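Valbona Hodžić played her last song in Brillmont to 50 people, and 200 had bought tickets. It was raining since noon.
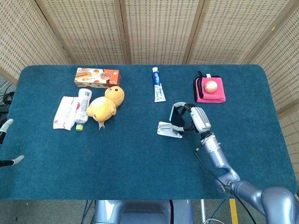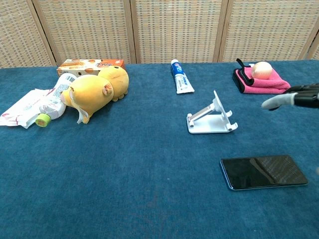 Tuấn Tôn, her drummer, counted the money twice. Then he carried his cymbals in front of the folding screen, where a yellow soft toy lay beside a box of cakes on the blue-green cloth, and he sat there without eating.

"In Irnar we had 900," he said.

"In Irnar it was free," said Valbona, and she began to tune for tomorrow.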